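工单 #985 Losolus 手持夹爪试用套件 双开柜门任务 抓把手打滑+标记丢失
状态:处理中
提交人:Gijs Van Beek
处理人:Osian Cadwaladr(Trambridge 技术支持)
产品:Losolus 手持夹爪套件,试用版
软件:Plolance 采集端 + Probert 回放工具
优先级:中
创建日期:2019年2月3日

问题描述

套件到手先跑了桌面抓取,没大问题。换到柜门就不行了。任务很简单,手持夹爪夹住竖把手,拉开门,停一下,松手。现在两个毛病:

一,夹住把手往外拉,指垫在把手上往下溜,门开到一半脱手。不是每次,但够烦的。
二,Plolance 里左指的标记时有时无,丢了以后开合宽度那条曲线直接掉成零,Probert 回放就跳。右指基本正常。

试用期 8 周,已经过去 4 周了,得给采购那边写评估,所以麻烦快点。说明书里关于竖把手就一句“对准后闭合”,等于没写。

环境:浅色高柜,双开门,竖的黑色长条把手,门上贴了些贴纸。两边是深灰色侧板。门面反光比较厉害。

已经试过的:
重启采集端,没用
重新插线,没用
指垫用酒精擦过,好一点点,后来又滑
换了个人来操作,一样

回复 1 Osian Cadwaladr

收到。先问几个:
夹的时候手指跟把手是平行还是斜着?
标定是到货之后做的,还是用的出厂文件?
曝光是自动吗?
能不能发一张抓之前的图,要夹爪自带相机的原始画面,不要裁,不要去畸变。

回复 2 Gijs Van Beek

标定用出厂的,没重做。曝光自动。角度没注意,应该是正的吧。图在下面,准备夹右边那根把手。

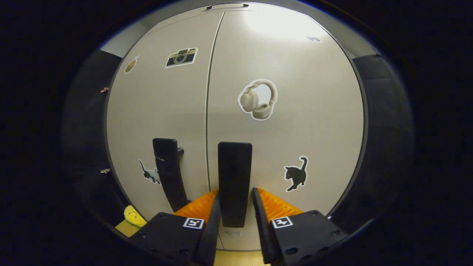 回复 3 Osian Cadwaladr

看了。把手在两指中间,位置可以,两个标记在图里也都看得到,所以不是装反或者遮挡。右门上方那片反光很亮,自动曝光多半被它带着走,门一动亮度就变,标记对比度跟着掉。先怀疑这个,打滑另算。

请按顺序做,每步做完回一句,不要几步一起改:

1. 曝光改手动。Plolance 设置,相机页,关掉自动曝光,把值往下调到门上那片亮斑不再糊成一片。标记的白边要还能看清。
2. 重做手指标定。全开,全闭,各停 2 秒,保存。出厂文件是通用的,只能凑合。
3. 检查指垫。橙色垫子的筋条有没有翻边、有没有从槽里跑出来。用手推一下,会横着走就是没卡到底。
4. 夹持高度往把手中段放,别夹在端头。闭合到底再拉,先别急。
5. 拉的时候手腕跟着门轴走弧线。直着往后拽,把手会在垫子里转,什么垫子都得滑。

回复 4 Gijs Van Beek

1 做了。曝光压下来以后标记丢得少多了,整段里偶尔闪一下。
2 做了。曲线不再掉零。
3 有问题!!左边那片垫子推得动,下面一截没进槽。按回去了,听到咔的一声。出厂就这样还是我们弄的,不知道,没拆过。
4 5 还没做,下午做。

回复 5 Osian Cadwaladr

垫子没到位的话打滑就不奇怪了。出厂应该检过,我这边去问批次,先不下结论。备用垫给你们寄一对,不收费。

4 和 5 做的时候麻烦截一张门打开之后的,想看一下垫子受力后的样子,还有视野里还剩多少背景特征。柜门一开画面变化大,Probert 的轨迹在那段最容易飘。

回复 6 Gijs Van Beek

做完了。按弧线拉确实顺手很多,之前真是直着拽的。。。连着跑了一轮没脱手。轨迹在门开的那段还有一点抖,能用。

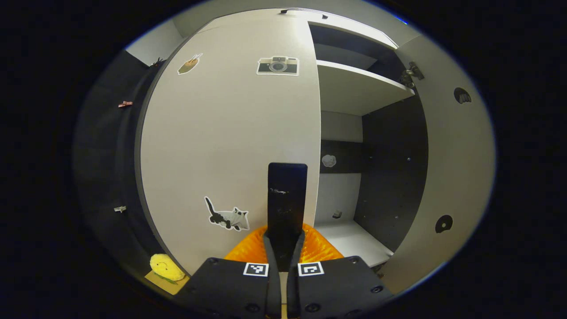 附图 2:门已打开,柜内可见,双指标记均在画面内

回复 7 Osian Cadwaladr

好。两个标记都清楚。中间橙色垫子是折着摊开的,光看图判断不了卡槽情况,麻烦空手闭合一次再松开,看它回不回原形。如果一直歪着就停用,等备件。

轨迹抖的话:门上贴纸对跟踪有点帮助,但是门会动,特征跟着门走,算法会以为是相机在动。侧板和柜子内部不动的部分留在视野里多一些会好。开门时人稍微站偏一点试试。Probert 里还有个“动态区域抑制”,默认关,打开再回放一遍同一段数据,不用重采。

回复 8 Gijs Van Beek

空手闭合试了,能回原形。
动态区域抑制打开,抖动小了,就是回放处理时间长了不少,这个请反馈给你们研发,批量数据这么等受不了。

顺便说下试用意见,反正评估也要写:
夹爪本身手感不错,指垫软,夹竖把手不刮漆
标定流程太隐蔽,菜单藏在第二层,新手根本不知道要重做
自动曝光默认开着,柜门这种反光面就很坑
标记丢了没有任何提示,等回放才发现,一上午白采。至少响一声吧
备用垫建议直接放进盒子里,别等客户来要

采不采购还没定,6月前会有结果。

回复 9 Osian Cadwaladr

都记了。标记丢失提醒已经提给研发,排期不敢保证。回放速度也一并提了。标定那页说明书我来改,会加柜门和抽屉两节,改完发你看一眼。

批次问到了再更新。工单先不关,等备件到了、左垫换上再跑一轮,没问题就关。

内部备注(Trambridge)
原因:曝光+左指垫未卡到位+拉门手法,三个叠一起
待办:寄垫片一对;查批次;改说明书
同类工单先让客户推一下指垫,别上来就叫人重启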